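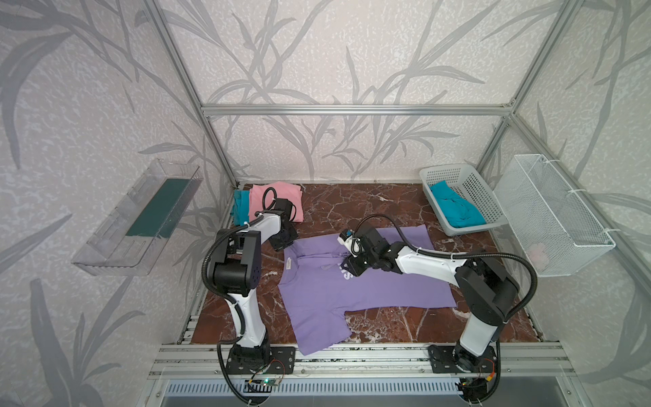
Kinik Twin-Arm Garment Cell

Manufacturer: Skisanau
Product group: Bench cells, soft goods
Order code: Kinik 869
Status: available to order
Page revised 9 January 2026

The Kinik is a self-contained bench cell for handling clothing and other soft goods. Two arms share one tabletop and are driven as a pair from a single controller. It is sold to laundries, returns centres and research groups that need to lay out, fold and stack garments of mixed size without a dedicated folding machine.

Construction

The frame is built from aluminium extrusion. Both arms stand on black metal base plates bolted to the front rail, so the rear of the table stays free for stacks and containers. The front rail has several parallel slots, and the base plates can be moved along it once the bolts are slackened. Re-run the calibration routine after any move, however small.

Cabling to the grippers runs in corrugated sleeve with a free loop at the elbow. Do not shorten the loop. A sleeve that pulls tight at full reach will put a side load on the wrist and show up as drift in the fold line.

Tabletop and walls

The standard top is plain grey. A patterned top can be ordered, as can printed wall coverings, for customers who train or test their own vision software against varied backgrounds. Tops and wall coverings are changed from the front with the arms parked. Baskets and trays may be fixed to the side walls, provided they stay clear of the elbow at full height.

Garment range

T-shirts, polo shirts, light trousers, towels and pillowcases are supported as supplied. Polo shirts should be presented face up and roughly flat; collars need no preparation. Printed chest lettering does not affect edge finding on plain fabrics. Heavy knitwear, padded jackets and anything with loose cords are outside the range.

Finished items are stacked at the rear of the table. Unfolded items can be fed from a basket at either rear corner – a perforated plastic type is suitable – or laid down by hand.

Specification

Arms: two, front mounted
Axes per arm: 6, plus gripper
Rated load per arm: 5 N at the gripper
Working depth of table: 469 mm
Gripper: two-finger, black, replaceable tips
Control: Clasus motion software, one licence included
Supply: single phase, via external power unit

Software

Clasus runs both arms from one job file. Jobs can be written in the editor or recorded by hand guiding, and recorded jobs can be edited afterwards. Joint positions and gripper state are logged for every run and exported as plain text. Collision limits between the two arms are on by default and should stay on during recording.

Supplied with the cell

Frame with standard top, two arms with base plates, controller, power unit, spare gripper tips, calibration board, hex keys and printed manual. Cameras are ordered separately.

Ordering and support

Sales and spares are handled by Fleury. Quote the order code and state the top required. Units ordered before October with the earlier gripper can be fitted with the current tips using the adapter kit, order code Kinik 869-A.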